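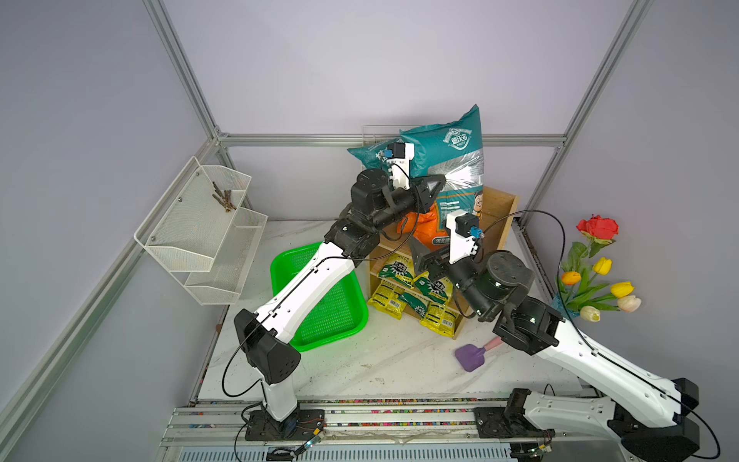
Carys Parri bat gleich zu Beginn darum, die Frage der Mindestbestände vorzuziehen, weil die Bestellung bei Correia im Februar hinausgehe und danach nicht mehr geändert werden könne. Die Reihenfolge der Tagesordnung wurde entsprechend angepasst. Einwände gab es keine.

# Protokoll Lagerbesprechung, Standort Clundomness

**Beginn:** 9:30 Uhr
**Leitung:** Emrys Gwynne
**Protokoll:** Einkauf
**Anwesend:** Einkauf, Wareneingang, Versand, Buchhaltung (bis TOP 3)
**Entschuldigt:** Fuhrpark

Das Protokoll der letzten Sitzung wurde mit einer Korrektur genehmigt: Unter TOP 2 muss es »Umlagerung« heißen, nicht »Auslagerung«.

## TOP 1 - Mindestbestände und Bestellung Correia (vorgezogen)

Im Artikelstamm sind derzeit 847 Artikel als lagergeführt gekennzeichnet. Der Einkauf hat geprüft, für welche davon ein Mindestbestand hinterlegt ist, der noch aus der Zeit vor der Umstellung auf Zonbridge stammt. Betroffen sind vor allem Versandmaterial, Kleinteile und die Saisonware aus der Gartenserie.

Die alten Werte wurden seinerzeit in Gebinden erfasst, Zonbridge rechnet in Stück. Bei der Übernahme wurde der Faktor nicht in allen Warengruppen gesetzt. Ein Mindestbestand von 4 kann im System daher vier Stück oder vier Kartons bedeuten. Im Bestellvorschlag fällt der Fehler erst auf, wenn der Meldebestand unterschritten ist.

Der Wareneingang wies darauf hin, dass Correia ausschließlich volle Gebinde liefert und Teilmengen auf die nächste volle Einheit aufrundet. Die Differenz wird im Lieferschein ausgewiesen, in der Auftragsbestätigung jedoch nicht. Die Buchhaltung bestätigte das. Rechnungen von Correia laufen aus diesem Grund regelmäßig in die manuelle Prüfung.

Diskutiert wurden zwei Varianten:

- Korrektur aller betroffenen Artikel vor der Februarbestellung, mit Sperre der automatischen Vorschläge für die Dauer der Bearbeitung
- Korrektur nur der Correia-Artikel, übrige Lieferanten nach der Inventur

**Beschluss:** Variante 2. Der Einkauf setzt die Umrechnungsfaktoren für sämtliche Correia-Artikel und legt die Liste dem Wareneingang zur Gegenprüfung vor. Der Bestellvorschlag wird erst nach Freigabe durch den Wareneingang erzeugt.

Carys Parri gab zu Protokoll, dass sie Variante 1 für die sauberere Lösung hält, den Beschluss aber mitträgt.

## TOP 2 - Lagerplatzkennzeichnung

Die Platznummern im Gang C sind weiterhin doppelt vorhanden (altes Schema am Ständer, neues Schema an der Traverse). Beim Kommissionieren wird nach Gewohnheit gelesen, Aushilfen lesen meist die untere Nummer. Im letzten Monat wurden mehrere Fehlgriffe gemeldet, die sich alle auf diesen Gang zurückführen ließen.

Das neue Schema lautet Gang - Feld - Ebene - Fach, jeweils ohne führende Null. Der Scanner akzeptiert führende Nullen zwar, legt beim Umbuchen jedoch einen zweiten Platz an. Solche Doppelplätze lassen sich nur löschen, wenn ihr Bestand null ist und keine offene Reservierung darauf liegt.

**Beschluss:** Die alten Schilder im Gang C werden entfernt. Der Versand übernimmt die Arbeit außerhalb der Kommissionierzeit. Etikettenmaterial ist vorhanden, das Druckformat wird von »breit« auf »schmal« umgestellt, damit der Barcode nicht über die Kante der Traverse läuft.

Offen blieb die Kennzeichnung der Bodenplätze. Aufgeklebte Markierungen halten auf dem Anstrich vor Tor 5 nicht. Der Wareneingang holt ein Angebot für eingelassene Schilder ein.

## TOP 3 - Inventurdifferenzen

Die Buchhaltung legte die Differenzenliste vor. Auffällig ist die Warengruppe Folien und Beutel. Die Abweichungen treten dort in beide Richtungen auf und heben sich wertmäßig weitgehend auf, was für Verwechslungen bei der Zählung spricht. Artikel mit gleicher Bezeichnung und unterschiedlicher Stärke liegen in benachbarten Fächern.

Emrys Gwynne schlug vor, die Stärke in die erste Bezeichnungszeile zu übernehmen. Bisher steht sie in der zweiten Zeile, die auf dem Scannerdisplay erst nach dem Blättern erscheint. Die Länge der ersten Zeile ist auf 30 Zeichen begrenzt. Die Herstellerbezeichnung müsste dafür in ein eigenes Feld wandern.

Die Buchhaltung hat keine Bedenken, solange die Artikelnummern unverändert bleiben. Laufende Belege behalten die alte Bezeichnung, ein Nachdruck ist nicht vorgesehen.

**Beschluss:** Umbenennung in der Warengruppe Folien und Beutel. Anschließend Nachzählung der betroffenen Fächer durch zwei Personen, von denen keine an der ersten Zählung beteiligt war. Das Ergebnis wird in der nächsten Sitzung vorgelegt.

Die Buchhaltung verließ die Sitzung um 10:40 Uhr.

## TOP 4 - Retourenabwicklung Flidel

Retouren des Kunden Flidel treffen weiterhin ohne Begleitschein ein. Der Wareneingang bucht sie auf den Klärplatz, dort bleiben sie liegen, bis der Innendienst die Auftragsnummer ermittelt hat. Der Klärplatz ist derzeit belegt, weitere Sendungen stehen auf der Fläche für Sperrgut.

Nach Auskunft von Flidel wird der Begleitschein elektronisch übermittelt. Eine Suche im Posteingang ergab, dass die Nachrichten an eine Adresse gehen, die bei der Umstellung auf Zonbridge abgeschaltet wurde. Eine Weiterleitung war nicht eingerichtet, eine Fehlermeldung an den Absender erfolgt nicht.

**Beschluss:** Der Einkauf teilt Flidel die gültige Adresse mit und fordert die fehlenden Begleitscheine nach. Bis zum Eingang werden keine Gutschriften erstellt. Ware mit erkennbarer Beschädigung wird bei der Annahme fotografiert, die Aufnahmen werden am Vorgang abgelegt.

Zur Frage, ob geöffnete Originalverpackungen wieder eingelagert werden dürfen, bestehen unterschiedliche Auffassungen. Der Versand lehnt das ab, der Einkauf hält es bei unbeschädigtem Innenbeutel für zulässig. Der Punkt wurde vertagt.

## TOP 5 - Verschiedenes

- Der Handhubwagen am Packtisch verliert Öl und ist gesperrt. Die Reparatur ist beauftragt.
- Die Ladestation der Scanner wird an die Stirnseite von Gang A verlegt. Die Steckdose dort ist geprüft.
- Anlieferungen nach 16 Uhr nur noch mit Voranmeldung. Der Fuhrpark ist zu informieren.
- Das Formular für Sperrbestände liegt in neuer Fassung vor, alte Vordrucke bitte nicht weiterverwenden.

## Aufgaben

| Aufgabe | Zuständig | Frist |
|---|---|---|
| Umrechnungsfaktoren Correia | Einkauf | vor Bestellung Februar |
| Gegenprüfung der Liste | Wareneingang | vor Freigabe |
| Alte Schilder Gang C | Versand | nächste Sitzung |
| Angebot Bodenkennzeichnung | Wareneingang | nächste Sitzung |
| Umbenennung Folien und Beutel | Emrys Gwynne | vor Nachzählung |
| Adresse und Begleitscheine Flidel | Einkauf | sofort |

**Ende:** 11:15 Uhr

Einwände gegen das Protokoll bitte schriftlich an Carys Parri.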